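Slide 7, soft objects. Keep it short, Senyo wants time for questions

- plush is the hard case. shape changes every grasp
- set force limit BEFORE the first pick, write it down
- people near the cell: agree who calls stop. say it out loud
- cables tied back, checked each shift (ours werent, first month at Lukiver)

pause here, let them look 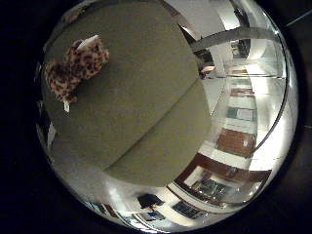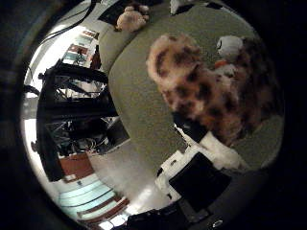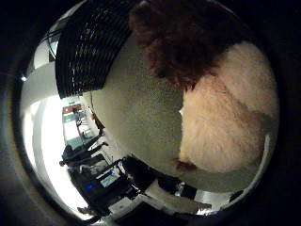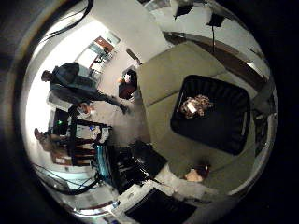

Slide 8, logging

- 300 picks then review, not 868 like we did
- log the failed ones too
- hand over to Senyo Amegashie for teh Flulia part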